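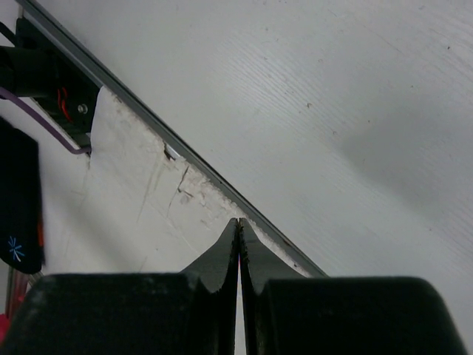

Orange shirts for June run being folded now in Dollilport

DOLLILPORT, Apr 8, 2024 - Folding has started on the shirts for the Adugna Run, the 10-mile loop that goes out past the reservoir and back in June. All orange this year. Last year's gray ones were hard to spot on the road, runners complained, and the organizers listened.

The work is at Kitel, the laundry and linen shop on Drurker Street. Kitel washes every shirt before it goes out, then folds, then stacks by size. Total order is 900, up from 600 last year. First 500 due at the library pickup desk by the end of the month, rest to follow.

"They come out of the box stiff and smelling of dye," said Merle McPhee, who owns Kitel. "One wash and they're a different shirt. Folding is what takes the time." 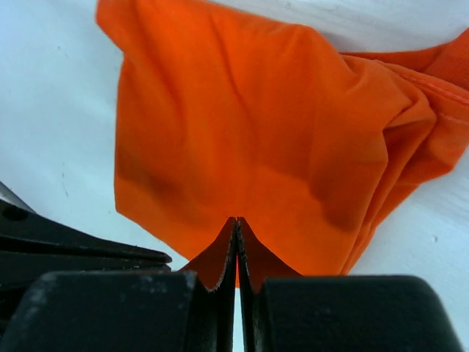 Orange fabric on the white table at Kitel, a seam showing along one fold.

The fold is the same for everybody. Long and narrow first, then over on itself, collar out so the size can be read without opening the stack. Mediums go first - most ordered size by a long way. Kids' sizes last, as the supplier is still short on those.

Dark red is for course marshals, orange for runners. McPhee asked that people not swap at pickup. It happened last year and a water stop ended up with no one in a marshal shirt.

Rommel Ocampo, race director, said sign-up stays open untill the shirts are gone. No second order planned. Fee is the same as last year, shirt included, and anyone who doesn't want one can say so on the form.

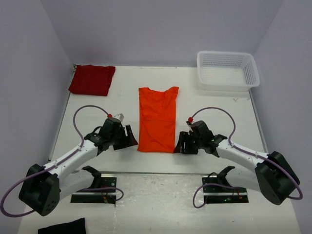 Late entries might have to take whatever size is left, Ocampo said. He would rather people sign up this month and get one that fits.

Kitel is also spending $310 on its folding table. The white board is chipped and crumbling along part of the edge where it meets the metal rail, and there are cracks in the surface close by. McPhee wants it swapped out before the big stacks arrive. "A rough edge will pull a thread on a knit shirt in no time," she said. New board is on order, same white. Regular drop-off customers shouldnt notice any change, though wash and fold orders may run a day behind that week.

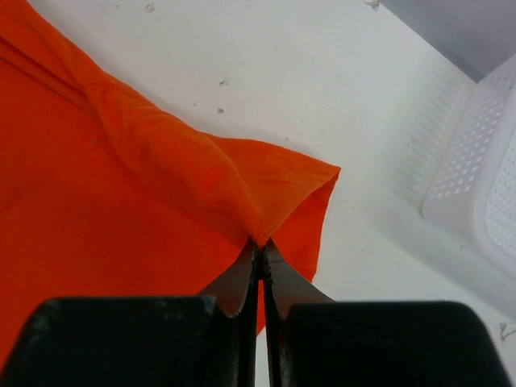
A raised fold in the orange cloth. Runners' shirts are orange this year, marshals' dark red.

Pickup is at the library front desk during normal hours. Bring the confirmation slip or a photo of it. Families can send one person for all the shirts - put every name on the slip. Exchanges only on race morning, at the start tent, while sizes last.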